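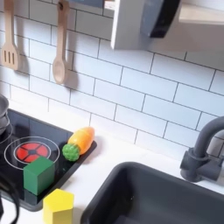
Casting and cast biographies: accuracy of profile pages
Posted in February by Forum Administration, Screen and Stage Biographies

The moderators have received several requests to amend the profile of the lead actress in Geagea, the family drama filmed at Burthorpe. Members are invited to state their views before the page is locked. The profile has been viewed 2,539 times this month.

pekstead_reader
The page states that she is engaged to a fellow cast member. The only source given is a caption in a fan newsletter. I propose that the sentence be removed until either party confirms it.

CloltinlowArchive
I must disagree. The newsletter is produced with the knowledge of the production office and has been accepted as a source on 50 other profiles. If it is not reliable in this case, those pages should also be reviewed.

quietstalls
The two matters are separate. A filming date is a public fact — an engagement is a private one. I would support keeping her television credits and removing the whole of the relationship section.

pekstead_reader
I agree with the previous member. I would add that her place of birth is given as Pekstead in the first paragraph and Burthorpe in the summary. One of these must be wrong.

CloltinlowArchive
Pekstead is correct. The Burthorpe entry refers to her drama school and was moved in error. On the main question my view has not changed, although I would accept the wording "reported to be engaged".

marginal_note
That wording is used too freely on this site. Readers tend to remember the claim and forget the first three words.

Forum Administration
The place of birth has been corrected. The engagement will be left out for the present, and requests to restore it should name a second source. The net worth figure has also been withdrawn, as no member was able to support it.

Recent topics
Geagea series 2: confirmed cast list
Stage names and legal names: which comes first?
Cloltinlow Players: former members now in television
Requests for new profiles (1,637 replies)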